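Workshop and House Tips: Can a Robot Do It Yet?

Short answer for drawers: sometimes. A bar handle is the easiest thing for a gripper to hook. Small knobs are harder, and flush fronts with no handle are still a job for you. If you plan to try a home machine, fit bar handles first and wax the runners so the drawer doesn't stick halfway.

Leave the floor clear in front of the dresser. Arms need more room than people do, and a chair pulled out at an angle will stop most of them.
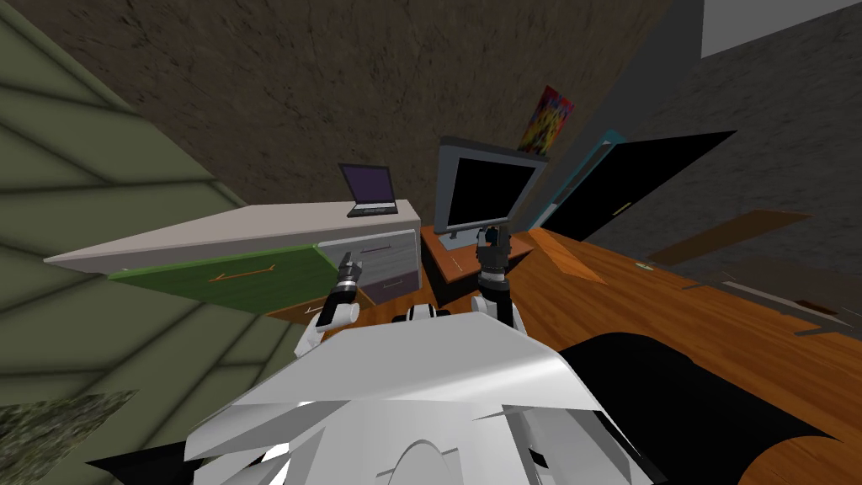 Wiping tabletops is further along, as long as the top is bare. Pick up small flat items yourself before you start. Laptops should be closed and moved. Jarmo Turunen ran a drawer test in simulation in March and got 600 good pulls out of 663. Real drawers swell and sag, so expect worse.

Folding, sorting screws and anything with a loose cord: do it by hand for now. Dusting behind a monitor, same.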